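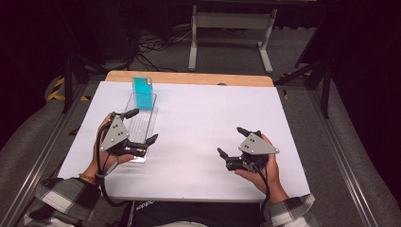 May 20, 2025

A thread on clear trays, for the people who asked after my last post about the work table. I've been using them for most of a year. Some of this is specific to my table and some of it should carry over to yours.

The short version first. One long narrow tray, kept mostly empty, did more for my table than the drawer unit I bought before it. The drawer unit is in the hall closet now with extension cords in it.

The table is an ordinary light wood one with a white board laid over most of it. I wanted a plain surface that I could wipe down and take off when we need the table for dinner. The board doesn't cover the whole top. A strip of wood shows at the far side.

If you're doing the same, get the board before you get the trays. I did it the other way around and ended up with two trays that hung over the side. Those went to Bethel Gebru, who has a deeper desk and was happy to get them.

White is good for finding small things. A black screw on dark wood can sit there for a week. The downside is that every pencil mark shows and so does every coffee ring. I wipe it with a damp cloth in the evening and leave it at that.

Now the trays. Mine came from Nornden, the shop on the lower road in Kirau that sells restaurant and store fixtures. They keep odd sizes in the back. The long one was 15 dollars, which I thought was high for plastic, and I paid it.

You can get something close to it in the bathroom section of most big stores. Look for straight walls. A lot of the cheap ones flare out at the top, so two of them side by side leave a gap that collects crumbs and staples.

Clear matters more to me than size. I had a set of gray ones before these and I stopped looking inside them. There was a whole roll of stamps in one, old postage but still good, and I had bought stamps twice in the meantime.

Leidy Grajales asked whether clear looks messy. Yes, a bit. You see whatever is in there from across the room. I've decided I can live with that, and if you can't, a drawer is probably the better purchase.

The other thing to check is the floor of the tray. Flat ones look nicer in the store. I like a ribbed floor, for reasons in the next couple of posts.

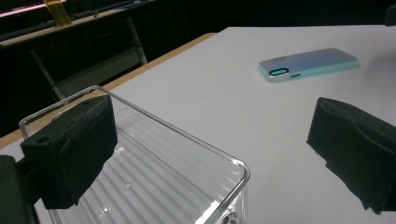 Clear tray with the ribbed floor, at the side of the table.

A flat plastic floor and a flat object make a kind of seal. Playing cards are the worst for it, then rulers, then anything with a glossy back. You end up scraping at the corner with a fingernail. On ribs you can get under the edge.

Ribs also keep pens from rolling, if you lay the pens the same way the ribs run. Lay them across and they'll roll as if the ribs weren't there. It took me longer to work that out than I'd like to admit.

They are harder to clean, I'll give you that. Dust settles in between and a cloth rides over the top. I take the tray to the sink, run warm water in it, and go along the grooves with an old toothbrush. Dish soap, no scrub powder. The powder will cloud clear plastic for good.

Let it dry upside down on a rack. If you towel it, you get lint in the grooves and you're back where you started.

What goes in it. For me it's the things I've picked up today and haven't finished with: an opened letter, the tape measure, the phone, a receipt I need to enter. Flat things lie down and the phone leans on the far end where I can see it light up.

What doesn't go in it: anything that already has a place. Scissors have a hook. The stapler has a shelf. I was putting both in the tray out of laziness and by the end of the week there was no room for the mail.

Chargers don't go in either. I tried that for all of July. A cable in a tray drags everything else out with it when you pull on it. The cable now runs over the edge of the table with a clip on it and stays out of the way.

Position took some trial. I had the long tray across the back at first, the way you'd put a pencil ledge. It looked tidy and I kept reaching over my own work to get to it. I ended up with it on the left, pointing away from me.

Pointing away sounds wrong, but it uses less of the front edge, and the front edge is the part of a table you need. The near end gets the things I touch often. The far end gets the things I only want to see.

If you're left-handed you may want to flip that. Mulugeta Wubshet is, and he put his on the right and says he's glad he did.

A question I got several times: one big tray or lots of little ones? I've had both. Little ones are good in a drawer, where the sides hold them in place. On an open table they drift. You bump one and then you're straightening the whole row.

If you do want several on an open surface, put a dot of museum putty under two corners. The Brirnico putty is what our hardware store carries. It comes off a painted board without a mark. I haven't tried it on bare wood, so test it somewhere you don't care about.

On cost, since somebody added it up for me in the replies last time. The drawer unit was 168 dollars. I'm not proud of it. It's well made and it was the wrong thing for this table, and I'd known that since about the second day.

The routine is short. At the end of the day I go through the tray from the near end to the far end and each thing either goes home or stays for a stated reason. "I'll deal with it later" isn't a stated reason. "Waiting for the bank to call" is.

Some days I skip it. Skipping one day is fine. Skipping three means I find a library book in there under the mail, and the fine is already running.

Nuria Tekleab does hers in the morning with coffee. She says she's too tired at night to decide anything. I tried mornings and just moved the pile from the tray to the board so I could start work, which defeats the purpose.

The family rule took some negotiating. The tray is mine and the table is everyone's. If you find my things on the open table at dinner, put them in the tray and I won't complain about the order. If I find your things in the tray, they go on your pillow.

That second part has been used more than I expected, mostly for hair ties and one time for a jar of paprika.

Taking the board off for dinner: tray first, then lift the board from the two long sides. Don't try to carry the board with the tray on it. Plastic on a smooth board slides the moment you tip it. I've picked paper clips out of the heating vent, and I don't want to do that again.

We stand the board behind the sofa. The tray goes on top of the bookcase with whatever is in it. Putting everything back after the dishes is a one-trip job if the tray hasn't been overfilled.

Scratches. Clear plastic will scratch, and there's no way around it if you use it. Keys are the main offender, so mine hang by the door. The ribs take most of the wear and the walls stay fairly clear, so from the side it still looks all right.

I wouldn't bother with a drawer liner inside a ribbed tray. I cut one to fit and it looked good for a day, then it curled at the ends and everything slid to the middle. It's under a plant now.

Labels: I did label it, early on. "TODAY." Then I stopped seeing the label, the same way you stop seeing a sign in your own kitchen. I peeled it off with a hair dryer and a little cooking oil. Wash the oil off well or it will pick up dust.

Adanech Tilahun asked about using these in a kitchen. I'd say yes for packets and tea, no for anything that sheds, like onions or garlic. The skins go down between the ribs and stay there. She's going to try one for spice packets and report back.

They use the same sort of tray at Ayele, the bakery by the bridge, for sugar packets and stirrers. I asked at the counter where theirs came from and it was Nornden too, bought a few at a time. So at least they stand up to a dishcloth several times a day.

Things I'd do differently: measure the board first, skip the drawer unit, skip the liner, and buy a second long tray while they still had that size. The shop was out when I went back. They said to call before driving over.

Next I want to do the shelf over the table, where the tape and the envelopes are. I'm thinking of shorter trays with the same floor, but I need to measure how deep the shelf is behind the bracket. If you have shelf trays you like, tell me the depth and whether the walls are straight.

Replies are open. Someone already asked about the putty in hot weather and I don't have an answer yet. I'll add it to this thread after a warm spell.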